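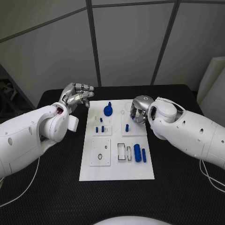 About Prelter

Prelter writes the rules that other people's robots are supposed to follow, and then checks whether they did. We know how that sounds. We have been to parties.

The firm was started by Edgars Kazlauskienė and Rasmus Toom, who met while arguing over whether a peg was "in". One held that a peg is in when it stays put. The other wanted a depth, a gauge and a signature. They wrote down the second answer, and that sheet of paper grew into Bromia, our house code of practice for two-armed assembly work. It is now 45 pages long. Rasmus would like it to be longer.

What we do

Most of our days go on board tasks: pegs, gears, plates, blocks and the outlines they are meant to end up in. Clients send us a method and we tell them what they forgot to write down. Usually it is the starting layout. After that it is what counts as a dropped part, and who is allowed to say so.

We also run Kivi, a short course for lab staff and line supervisors. It lasts 2 days and has no role play.
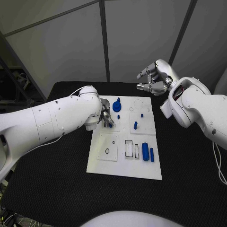

Do you certify robots?

We certify procedures. A robot can be very good and still be tested badly, and a certificate on the machine says little about how the test was run. If your procedure passes, you get a letter, a copy of our notes and permission to stop hearing from us until the next review.

House rules

A trial that was stopped by hand is recorded as stopped by hand.
Parts go back to their written starting places before the next run, including the run you think won't count.
Hands stay off the table while the arms are live. Directors are covered by this rule, and one of them is the reason it is printed in bold on the door.
If you change the board, you change the version number.

Where we are

Our workshop is in Zarkau, behind the tile warehouse. Reviews start at 10 and tea is at half past. New clients are taken on each November, after Edgars has finished renumbering the appendices.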